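Rendov Shared Workshop: Build Diary
Wednesday, evening session
Entry kept by Archie Crichton

Present: Filipa Peixoto, Keyvan Shirazi and the undersigned. Beathag Cowie sent word that she would attend next week. The bench was reserved until 9 p.m.

The session opened with the base joint of the arm, which had been carried over from the previous entry. Mr. Shirazi had refitted the bearing at home and reported less play than before. The joint was turned by hand through its full travel and the result was accepted. The locking screw is to be checked again after the next long run.

Ms. Peixoto then presented the revised sorting routine. The arm is required to pick up a length of wire, lift it clear of the others and place it in a tub. The routine was run 21 times with single lengths laid flat on the countertop. It completed 15 of these. In the remaining attempts the fingers closed above the wire and the arm went on to the tub with nothing in it. It was agreed that the approach height should be lowered, and Ms. Peixoto entered the change before the break.

No session was held on the Drallano controller board. The replacement has been ordered and the old one remains in service. Members are asked not to move its power lead while the arm is enabled.

After the break the work turned to tangled wire, which is the purpose of the project and has been put off since May. The two white tubs and the yellow-orange bowl were set at the back of the countertop, and the red, black and white wires were put down in one heap.
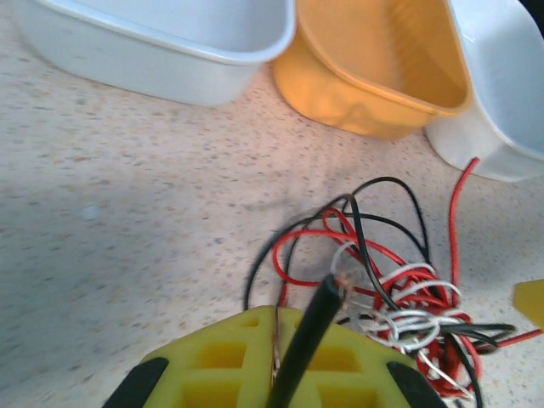
Speed was held at the lowest setting throughout. The undersigned is of the opinion that a tangled heap should be loosened first, by a short pull to one side, before any lift is tried. Mr. Shirazi prefers to lift at once and let the loose strands fall away. Both methods will be written up and tried under the same conditions, and the better one kept.

The wrist camera view was judged good enough for the purpose. Ms. Peixoto noted that shadow on the countertop may trouble the detection of black wire, and will bring a second lamp.

Carried over: bearing screw, second lamp, reply to Lachlan Jardine at Oststead concerning the spare finger pads.

Bench cleared and power off at 8:50 p.m.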